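Fallero 229 pre-delivery inspection
Fonthorpe branch, workshop copy with comments

Vehicle: Fallero 229 hatchback, petrol, manual
Colour: Hurkatent grey
Inspected by: Tatu Khaemba
Checked and signed by: Qianru Kong
Month of handover: December

Mark each line Pass, Advise or Fail. A Fail stops the handover until the line has been done again and initialled. Comments go under the line they belong to.

1. Paperwork

1.1 Chassis number on the windscreen plate matches the order form. Pass
1.2 Chassis number stamped under the passenger carpet matches the plate. Pass
Comment: the carpet flap was tight on this one. Lift it from the door side.
1.3 Two keys, both programmed. Pass
1.4 Handbook and service book in the glovebox. Advise
Comment: service book present, handbook is the one for the saloon. Correct one ordered. The fuse list is different, so do not hand over the saloon book as a stopgap. TK

2. Outside

2.1 Paint, all panels, under the strip lights and again in daylight. Pass
Comment: small mark on the rear bumper polished out. No paint needed.
2.2 Panel gaps, bonnet and tailgate. Advise
Comment: tailgate sits slightly low on the left. Closes and locks properly. Adjusted at the striker, still not perfect. Customer to be shown it. TK
2.3 Door seals seated all the way round. Pass
2.4 Transit film removed, including sills and mirror caps. Pass
2.5 Wiper blades fitted, covers off. Pass
2.6 Number plates straight and firmly fixed. Pass

3. Wheels, tyres and brakes

3.1 Wheel bolts tightened with the torque wrench to the figure on the workshop card. Pass
3.2 Tyre pressures let down from transit setting. Fail, then Pass
Comment: all still at transit pressure when first checked. Reset cold in the morning and the warning system relearned. QK
3.3 Same make and pattern of tyre on each axle. Pass
3.4 Brake fluid level. Pass
3.5 Transit spacers removed from the front springs. Pass
Comment: both spacers are taped to this sheet. Please keep doing this, it saves going back under the car.
3.6 Handbrake holds on the yard ramp. Pass
3.7 Repair kit in the boot, sealant in date. Pass

4. Under the bonnet

4.1 Engine oil level. Pass
4.2 Coolant level, cold. Pass
4.3 Battery charge on the tester. Advise
Comment: low on arrival, charged overnight, good in the morning. Test again on the day of handover. If it has dropped, change the battery and send the old one back under warranty.
4.4 Battery terminals tight. Pass
4.5 Washer bottle filled with winter mix. Pass
4.6 No leaks, hose clips all facing the right way. Pass

5. Inside

5.1 Seat belts pull out, lock and return, all seats. Pass
5.2 Child seat anchor covers present. Pass
5.3 Heater, air conditioning and rear screen. Pass
5.4 Screen software at current version. Fail, then Pass
Comment: the update stopped halfway on the first try. Second try with the charger connected went through. Always connect the charger first.
5.5 Seat covers and steering wheel cover left on until handover. Pass
5.6 Interior lights, including boot. Pass

6. Lights and wiring

6.1 All outside lights, with a second person walking round. Pass
6.2 Headlamp aim on the beam setter. Pass
6.3 Parking camera and sensors. Pass
6.4 Tailgate loom. Advise
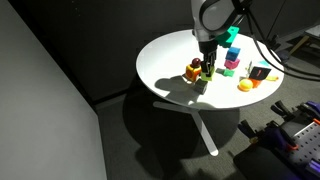
The tailgate loom on the 229 has to have enough slack to let the tailgate open fully, and enough support that it does not rub on the hinge. Open the tailgate all the way and look at where the wires leave the body. They should hang down and then sweep off to the side in a long easy curve, like the black cables coming from the bracket beside the robot arm, with no sharp bend at the fixing. On this car the loom was clipped one hole too high and was pulled straight at full opening. Moved down a hole and rechecked. Marked Advise so that it gets another look at first service. TK

6.5 Tow bar wiring, if ordered. Not fitted

7. Road test

7.1 Route: out by the Fonthorpe bypass and back through the village. Done
7.2 Starts cleanly from cold. Pass
7.3 Pulls straight under braking. Pass
7.4 All gears, including reverse, without noise. Advise
Comment: reverse baulked once at the lights. Could not get it to do it again. Clutch fluid and cable checked, nothing found. Customer to be told and asked to report it if it comes back.
7.5 Steering wheel central on a straight road. Pass
7.6 Wind noise at speed. Pass
7.7 Lane warning and speed limiter. Pass

8. Before handover

8.1 Wash and dry, door shuts included. To do
8.2 Battery test repeated (see 4.3). To do
8.3 Correct handbook in glovebox (see 1.4). To do
8.4 Customer shown tailgate gap (see 2.2). To do
8.5 Free check at 500 miles written in the diary. Done
Comment: I have booked a longer slot than usual, for the reverse gear and the loom. Please leave it as it is. QK

Result: 3 items still open from section 8 before the customer sees the car: wash, battery test, handbook. Line 8.4 to be done with the customer present.

Inspected: T. Khaemba
Checked: Q. Kong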